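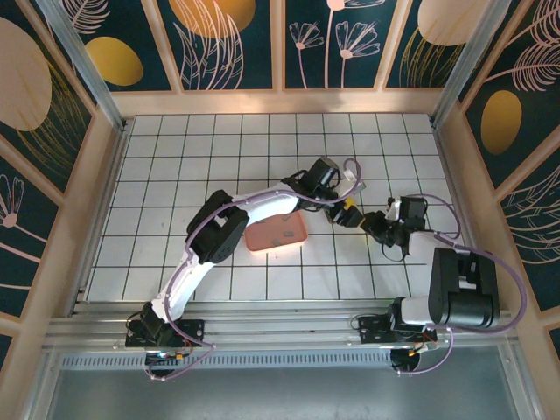

Filed under: Bimanual & teleop > Show your results

tilehopper
Finished the wallpaper test at last! Same two-arm handover policy, 50 demos, all collected with the leafy teal walls up. Then I ran it with those walls, and again with plain grey card. 45 good handovers out of 50 on the leaves, 2 out of 50 on the card. Gutted, but what a result.

Kettani_b
Ouch. I'd say it's memorised your wallpaper. Swap the walls every few demos and I bet most of that gap goes.

nestero_fan
Not convinced. Grey card changes the light as well, and you've got shiny white tiles under there. How do you know it isn't the glare?

tilehopper
Fair point, I don't (the lamps stayed put but the exposure was on auto, my fault). I'll lock it and go again.

Witold Laskowska
We did random walls on the Disdale rig and it helped a bit, nowhere near as much as Kettani_b makes out. Cropping to the grippers did more for us.

Kettani_b
Cropping's cheating though, you lose the tray half the time!

Witold Laskowska
Ours didn't. Wider crop. I'll dig out the settings.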